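DODMONT CABLE LIBRARY OPENS ITS DRAWERS TO THE WHOLE NEIGHBOURHOOD

Dodmont, Mar 9, 2019

The Dodmont Cable Library, which began as one overstuffed kitchen drawer and a good deal of grumbling, is delighted to announce that it will be open to all residents from May, with free borrowing, free sorting help and a kettle that is rarely off the boil.

The idea is a simple one. Bring in the charging and computer cables you no longer use, and take home the one you've been hunting for since you moved house. Each cable is tested, coiled, tied at the middle and put away by colour, so that even those of us who couldn't tell one plug from another can find our favourite again. The collection now stands at 310 cables, and over 20 households have already had a rummage.

"My neighbours kept knocking to ask if I had a spare, and I always did, somewhere, in a knot," said founder Mehrangiz Zamani. "I'd much rather they came in, sat down and had a biscuit while we looked — it's a far nicer way to spend a morning."

Local storage shop Mirnemeck has kindly donated 27 plastic bins for the shelves, and Datomix is lending its front room for the sorting sessions.

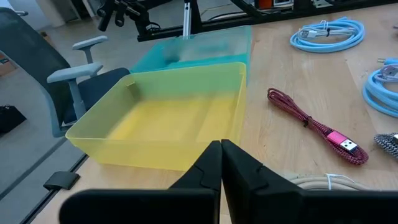 Khải Khổng

Braided cables are folded into long bundles and the smoother ones wound into ovals, a habit Shahram Karimi brought with him from years of stage work and has been teaching to anyone who'll stand still long enough. Colourful leads like the red and pink one are especially welcome, as the children do love picking them out.

Sorting sessions run for 2 hours, and there's no need to book. Please leave power boards and anything with a frayed cord at home.

Enquiries: Mitra Asadi, Dodmont Cable Library, care of Datomix, Dodmont.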